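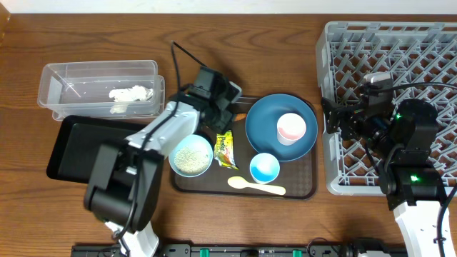 One reader's note came in before I'd even finished the first upload: "Why does the amount column say 'butter the size of an egg'? Can't you just turn that into grams so the rest of us can use it?" I get some form of this every few weeks, so let me start there. No, I'm not turning it into grams, at least not in that column! The whole fun of these recipes is how the people who wrote them down thought about amounts, and once you've swapped the egg for a number you can't get the egg back. There's a second column with my guess in it. Use that one if you're cooking, and please read the part on measures further down before you trust it with a cake.

Print this page | E-mail this page

DRUSIS: recipes from the Josmont community cookbooks

Version of July 12, 2024

What this is

Drusis is a set of 3341 recipes typed up from five spiral-bound cookbooks put out in and near Josmont by church kitchens, a grange, a school band and one bowling league (the bowling league book is the best of them by a mile, and I will not be taking questions). You know the kind of book I mean. Plastic comb binding, a line drawing of a rooster, a casserole section that goes on longer than everything else put together, and a page at the back about getting stains out of tablecloths.

I started typing because I wanted to find one particular bean salad and couldn't remember which book it was in. Then I'd typed all the salads. Then it seemed silly to stop.

The name doesn't mean anything much. Drusis is what the bowling league called its Christmas bar cookie, spelled three different ways in the same book, and I liked the look of it.

What's in the download

There are two files, both plain CSV with commas and quotes where you'd expect them.

recipes.csv has a row for each recipe. The columns are:

recipe_id – a plain number that never gets reused, even if I pull a recipe
book – a short code, see the list below
section – the heading it was printed under, spelled the way the book spells it
title – same deal, misspellings and all
method – the instructions as one block of text
yield_text – "serves a crowd," "makes plenty," or blank, mostly blank
notes – anything printed under the recipe that isn't a name

ingredients.csv has a row for each ingredient line:

recipe_id – matches the other file
line_no – the order it was printed in
amount_text – exactly what the book says
amount_guess – my reading of it in cups, spoons or ounces
item – the ingredient, lowercase
item_clean – the ingredient after I've folded together things like "oleo" and "margarine"

If you open either one in a spreadsheet program, bring in amount_text as text. Otherwise every 1/2 in there becomes the second of January. I found this out after saving over my own copy and lost a weekend's typing to it.

The books

JOS is the big Josmont church book. Good pies, and a lot of gelatin.
GRG is the grange book. More canning and pickling than the rest, and it has the only rabbit recipes.
BND came out of a school band fundraiser for new uniforms. It leans hard on cream of mushroom soup.
BWL is the bowling league. Dips, bars, meatballs, a truly alarming punch.
OKC is the church book from Ok, the next town up the valley. Yes, the town is called Ok, and yes, searching for anything about it online is hopeless. The code has a C on the end so that my scripts would stop reading it as a yes.

The books overlap a lot. The same seven-layer salad turns up again and again with the sour cream and the mayonnaise traded around. I've left every version in. If you want one of each dish you'll have to do your own matching, and titles won't get you very far: "Pink Stuff," "Pink Fluff" and "Mother's Salad" are the same bowl of food as far as I can tell, while the recipes called plain "Hot Dish" have hardly a thing in common.

How it was typed

By hand, by me, mostly at night. I did try scanning. The comb binding won't let the pages lie flat, so the inside edge of each line curls into mush, and the typewriter they used for the grange book filled in its e's and o's until they looked like ink blots. Fixing the scans took longer than typing from the page, so I gave up and typed.

For checking, I read each recipe back against the book on a different day from the one I typed it on. It catches more than you'd think – my worst habit was skipping a line when two ingredients in a row both started with "1 c." I still expect there are slips left. If you find one, send me the recipe_id and what you think it should say and I'll look it up.

The handwriting question comes up too. My copies are secondhand, and people wrote all over them. "Too sweet." "Double this." "NO." I love these, and they are not in the files. They belong to whoever owned that copy, and they aren't part of the printed book. I may do them as their own little file one day.

About measures

OK, so, amount_guess. Please treat it as a guess! It's in the name!

Some of these were easy. A "scant cup" I left as one cup with a minus sign after it. "A pinch" stayed as a pinch. Cans are where things get rough. "1 can tomatoes" in a book with no date on it could be a few different sizes, and sizes shrank over the years, so I picked the one that made sense next to everything else in the dish. "1 box cake mix" has the same trouble. A box now is smaller than a box then, and if your bars come out flat, that's the first thing I'd look at.

Then there are the lovely useless ones. "Flour to make it right." "Enough milk." "Vinegar, you will know." For those, amount_guess is blank, and I'd ask you not to fill it in with an average, however tempting that is. A blank means the cook was supposed to decide.

Oven heat is inside the method text and hasn't been pulled out. Lots of recipes say "moderate oven" or say nothing at all. I tried making a column for it and it was mostly air.

Things it's good for

People have used it to count how often a given ingredient shows up, to look at which dishes travel between towns, and to plan a really beige potluck. A class could get a nice week out of item and item_clean. Evus, the recipe box program I use myself, will read recipes.csv straight in if you map method to its "steps" field and tell it to ignore the book code. Ingredients need to go in second or it makes an empty card for every one. I don't have anything to do with Evus, I just like it and got tired of explaining the order of the imports.

Things it's not good for

Please don't use it to say how anyone in Josmont really ate. These are company recipes. You sent in the dish you were proud of, and plain boiled potatoes on a weeknight never got near the page. There's very little breakfast, for instance, and I'm fairly sure people had breakfast.

Please don't use it for food safety either, and this time I do mean it sternly. The canning section in GRG has methods that current guidance says to stay away from – open kettle canning, wax on jelly, green beans in a water bath. I kept them because they're part of the record. Get your canning times from a current, tested source. All of those rows have "old canning method" in notes so that you can filter them out in one go.

No allergen tags, no nutrition numbers. A fair few recipes call for a brand mix that's long gone, and I wouldn't know where to begin.

Names

Nearly every recipe in the books has the sender's name under it. I took all of them off. Some titles had a name inside too, and in those I put a blank line in place of the name, so you'll see things like "____'s Rolls." It reads a bit sad, I know. A lot of these folks or their kids are still around, though, and they signed up for a church book, which is a long way from a download. Please don't try to put the names back.

If a recipe is your family's and you'd like it out, write to me and it goes, no argument. The recipe_id stays empty after that.

Terms

Use the files for whatever you like so long as you say where they came from and pass on the part about names. If you print a cookbook out of it, I'd love a copy. I left out the forewords, poems, prayers and drawings, and I can't give permission for those, so please don't ask.

Changes in this version

Fixed the fractions in BND where 3/4 had been typed as 3/5 (my fault, sticky keyboard).
Moved "Mock Apple Pie" in JOS out of fruit.
Split item_clean for shortening and lard, which I should never have lumped together. Sorry to all the pie people.
Added the canning flag to the pickles, which I'd missed the first time.

Next up

I'm hoping to have the section names lined up across the books by August, so that "Hot Dishes," "Main Dishes" and "Meats Etc." can be searched together. The printed heading will stay in its own column. There's also a second Ok book I've been promised a loan of, from before the church changed buildings, with a whole chapter on dumplings. I'll add it under a new code once I've had it in my hands.

And the bean salad was in BWL, under Beverages.

Print this page | E-mail this page

This site uses cookies to remember your settings. By continuing to browse you agree to our use of cookies. Accept | Learn more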